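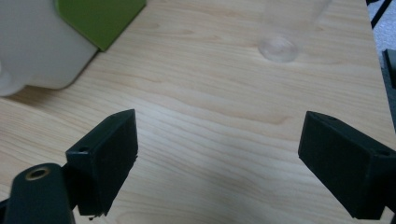 Fidelina Alvarado wants the width check run before every session from now on, even the quick ones, and after the week the Firville gripper project has had, it's easy to see her point.

The team at Dirorcombe found on Friday that one of its 12 hand-held grippers had been reporting the wrong opening between its fingers. The tool felt fine in the hand and opened and closed as it should, but the number going into the log was off, and it got worse the longer a session ran. Of the 816 recordings made so far in this round, 129 came from that one gripper and have been pulled.

What a catch, though! Ulises Yáñez spotted it while replaying a batch of cup pickups on the robot arm, which kept closing too late and nudging the cup across the bench. He stopped the arm at once and went back through the logs that same evening. No one was hurt and nothing was broken, not even the cup.
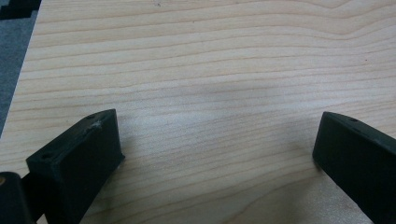 Gripper fingers held wide open over a pale wood surface.

The trouble was traced to a loose set screw on the width sensor, small enough to miss on a normal look-over. Nernex, the Urrego shop that builds the grippers, is sending new screws with thread lock for the whole set, and Yáñez has already written a short open-and-close test that flags a bad reading before recording starts. It's a really neat bit of work, and other groups can have it for the asking.

Re-recording begins in June. The arm will stay at low speed until the new batch has been replayed from start to finish.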